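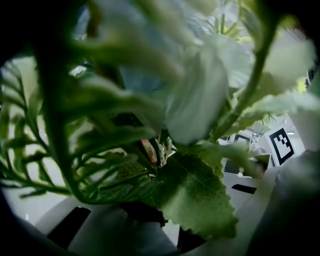

Nayeli Huanca
Contributing Writer, Home and Table

The first time I was invited to a dinner in Tresbridge, I brought white flowers. I had been in the country for one winter, my English was still mostly from books, and I thought that white was the safe color. The woman who opened the door took them, said thank you very much, and put them in the bathroom. I spent the whole dinner thinking about this. Later I learned that her mother's funeral had been in the same month, and the house had been full of white flowers until she could not look at them any more.

I tell this story because for the last year I have been collecting stories of what people carry to the houses of other people. I began with my neighbors, then I asked the readers of this magazine, and I received 308 letters. I did not expect so many. Some were one line. One was eleven pages, by hand, and concerned a ham.

In the place where I grew up, you don't arrive with empty hands, but also you don't arrive with something beautiful. You bring bread, or sugar, or a bag of potatoes if you come from the country. My grandmother would have been confused by a bouquet. She would ask who is sick. When a guest brought bread, she cut it immediately and put it on the table, even if there was already bread, and the guest had to eat the first piece. If you hid the gift in the kitchen, it meant you were ashamed of it.

In Tresbridge I discovered that many people do the opposite. The wine I bring is not the wine we drink. It goes on a shelf, and some months later it travels to a different dinner. A reader from Keltby wrote to me that she once received back her own bottle, which she recognized by a small tear in the label. It had been gone for 4 years. She opened it the same night and says it was not good.

To understand better I went to see Nuala Geraghty, who kept a gift and stationery shop in Keltby until her knees made her stop. She has sold hostess gifts to three generations of the same families, and she has opinions. We sat in her kitchen in August with the door open to the yard. I brought her bread, to see what she would do. She looked at it, laughed, and went to find the butter.

"People came in at five o'clock with their coats already on for dinner," she told me. "They didn't want to know what was nice. They wanted to know what was enough."

In her shop, she says, the thing that sold best was soap. It is not too personal, it does not die, and the host can give it to someone else without guilt. Candles were second. Chocolate she did not like to sell in summer. And for flowers she sent people across the road, but she always gave them the same advice, to ask for a short bunch that could go in a jug. A host with a pot on the stove has no time to look for a tall vase and cut the stems. I wish I had met her before that first dinner.

She kept a notebook of customers who came back to complain about a gift. There were not many. One man returned a picture frame after the hostess told him that she already had enough pictures of people. Another wanted his money for a box of tea, and when Mrs. Geraghty asked what was wrong with the tea, he answered that nothing was wrong, the couple had separated before the dinner.

Of the letters I received, 124 were about food, and these were the most emotional. It seems that food is where the trouble lives. If you bring a cake and the host has made a cake, which one is cut first? If you bring a salad without being asked, are you helping or are you giving your opinion about the menu? One man wrote that his sister-in-law has brought her own gravy to his house every holiday since he married. He has never said anything. He has never tasted it either.

The letter I liked most was from the son of Mrs. Hoàng, who had a small restaurant and never in her life went to a dinner party without fruit. It had to be good fruit, heavy, and she chose every piece herself. When she became too old to go to the market, he went for her, and he had to send back the oranges twice because she did not like how they felt in the hand. Now she is gone and he brings oranges everywhere. His friends think that he is very fond of oranges.

There are also people who want no gifts at all, and they write it on the invitation. I find this difficult. My friends in the Skernik building, where I live now, have a rule for their monthly supper that you can bring only a chair, because there are never enough chairs. I have carried my kitchen chair up and down the stairs many times. I must confess that twice I hid a loaf of bread under the cushion.

When I asked Mrs. Geraghty what she likes to receive herself, she thought for a long time. Then she said she likes when somebody washes the big pan. Not all the dishes, because then she feels she should help. Only the big pan, and without announcing it.

I went home with half of the bread. She had wrapped it in a clean cloth and told me to bring the cloth back, so I suppose I am invited again.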